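Washing the red things

5 October 2022

When we moved to Clondow I brought two suitcases, and one of them was half full of jerseys. My wife said I should choose five. I chose 13. Most of them are red, because the club I played for at home was red, and the club I joined here is red too, so for me it is not a decision, it is only my life.

I want to write today about washing them. It is a small subject, but I have learned some things the hard way and maybe they will help somebody who also has a drawer of only one color.

In my first winter here I did not understand the washing machine. At my mother's house there was one program and we used it for everything. The machine in our apartment has a wheel with many little pictures, and the manual is lost. I put two new red shirts together with the bed sheets and I chose the picture that looked the most serious. The sheets came out pink. We slept in pink sheets until December of the next year, when my wife's aunt visited and my wife became ashamed and bought white ones.

After that I made some rules for myself.

The first rule is that a red thing goes with red things until I trust it. I wash a new shirt alone two times, in cold water, and then I press a wet white cloth on the inside of the collar. If the cloth stays white, the shirt can join the others. If it becomes pink, I wait. One training shirt from Gremar has been waiting for more than a year and I think it will never be trusted.

The second rule is to turn everything inside out. The letters on the back are only glued with heat, and they suffer when they rub on zippers or on the wall of the drum. I lost half of a number this way. It was an 8 and now it looks like a 3, and my teammates still call me by the wrong number when I wear it.

No softener. I was surprised by this one, because in my family softener was a sign that you love the person who wears the clothes. But the sport fabric has to let the sweat go out, and softener leaves something on it, and then the shirt smells after ten minutes of running. I read it on the small label of a shirt from Shehata, where the letters are so little that I had to use my phone to make them bigger. Since I stopped, the smell is much better. I use also less soap than before, only one spoon for a small load.

For spots of grass I put a little dish soap directly and rub with my thumb, then I leave it for the time of one coffee. For mud I do the opposite and I do nothing. Mud has to dry completely, and then most of it falls off when you shake the shirt on the balcony. My neighbor downstairs has an opinion about this, so now I look first if her window is open.

The basket is also important, more than I believed before. We had a tall one made of cloth, with a cover, and the wet jerseys stayed at the bottom for two or three days and became terrible. Now I use a low plastic one with small holes in the sides, so the air can enter. It lives on the floor and not inside the closet.

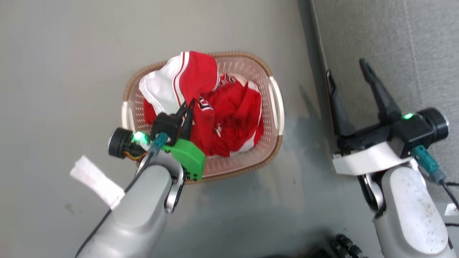
I like it also because it has a handle at each end, and our laundry room is in the basement, four floors down without an elevator. With the cloth one I had to hug it like a big dog and I could not see the stairs.

For drying I use the rack and never the dryer. One time I was in a hurry before an away match in Vadton and I gave a jersey 20 minutes of hot air. The number on the back became wrinkled like an old apple, and it stayed like this. So I hang them from the bottom edge, still inside out, away from the radiator. In summer they are ready in one evening. In winter it takes the whole night and a part of the morning, and the living room smells of soap, what I find pleasant and my wife finds less pleasant.

I do not iron them. I fold each one with the sleeves behind, then in three, and I put them standing in the drawer like books, so I can see all of them when I open it. It is a drawer with a lot of red. If somebody knows how to repair a number that is lifting at one corner, please write me in the comments. I tried fabric glue and it made a yellow mark, and I do not want to try again without advice.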